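How to Test a Robot Arm on Kitchen Chores Before You Believe the Demo

Updated Friday, December 22, 2023

Every few weeks another video shows a robot clearing a table or loading a rack. If you have an arm on a bench and want to know whether it can do the same for you, run a plain test. It takes an afternoon. We use the Drurnon arm control software with Nalteck grippers, but the steps are the same for other setups.

1. Pick one chore and write it down as a sentence with an end point. "Tidy the kitchen" can't be scored. "Put the banana in the colander and let go of it" can.

2. Choose light things that won't break. Toy food is fine for a first round. Mix the shapes: something long, something small, something that sits inside something else. A bottle lying on a plate is a harder pick than a bottle lying on the table.

3. Leave items on the table that have no part in the chore. A bare table flatters the machine. Our own layout has toy fruit, a plate with a ketchup bottle on it, a small bowl and a toy toaster oven, with the gripper starting over the colander.

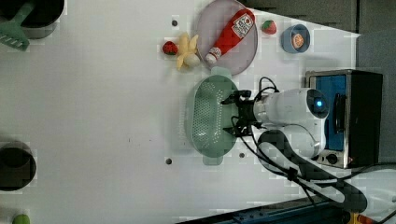

A reader, Drulberg Workshop, wrote in to say that toy food makes the whole test too easy: a real strawberry bruises, a real colander is wet, and an arm that does well with plastic may still be no use at the sink. We agree with most of that. Treat toys as the first gate and move on to real food once the arm gets through it.

4. Set the pass mark before you start. Ours is 80 percent over 50 tries. Move the items between tries, by a hand's width at least, and turn the long ones.

5. Keep your hands off. If you nudge an item or restart a grasp, write that try down as a fail. This is where most home tests go soft.

6. Log the kind of fail as well as the count. We use 4 codes: missed, dropped, wrong item, and stopped. Drops usually point to the grip. Misses usually point to the camera setup – check that before you retrain anything.

7. Time it. In our July round the arm took 94 seconds for a job a person does in two. That still counts as a pass, but put the time next to the score.

So can a machine do kitchen chores yet? On our bench, single pick and place jobs are fine. Chores with several steps fall apart when an early step goes a little wrong, and doors and lids are still poor. The Prothero task sheet has a good set of two-step chores to try next. Start with the ones that don't need a lid.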